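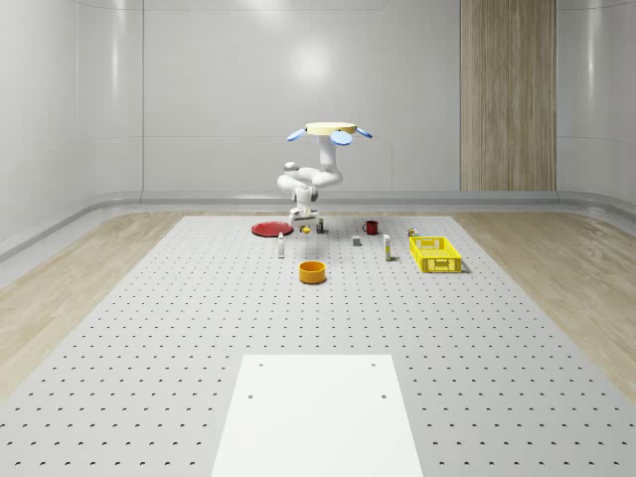 *Fig. 1. Simulated arm over a perforated platform, gripper pointing down.*

## Does a sponsored walk pay its way?

Student project report, Danai Antoniadis
Supervisor: Catrin Kneath

The Pundaton walk raised $3229 last June for the children's ward at Tronau. Everyone I spoke to called it a great success. I wanted to know what they were comparing it with, and most of them had no answer.

### What I looked at

I had the sign-up sheet, the list of pledges and the receipts. The sheet has 181 names on it. I sent each of them a short survey and got 100 back, which sounds healthy until you ask who doesn't reply. My guess is that people who never collected their pledges weren't eager to tell me so.

### What I found

The posters said "every dollar goes to the ward." Shirts, water and the permit were paid for by Ekpo, a local print shop, so the claim holds — but only if you ignore that Ekpo might have given the same money directly. I asked. The owner said he "probably would have," and I don't put much weight on that either.

Many walkers wrote that they came for the day out. Only 7 said they had given to the ward before, and I can't tell whether the rest will ever give again. The organizers count "awareness" as a result. I found no record of anyone measuring it.

### Problems with this report

One event is a thin base for any claim. I had hoped to set it beside the Gurkar bake sale, but their accounts were a single page with no costs listed. My survey also asked about motives months later, and people tend to remember good ones.

### Next

Ask for pledge records before the walk starts, and get the Gurkar costs in writing.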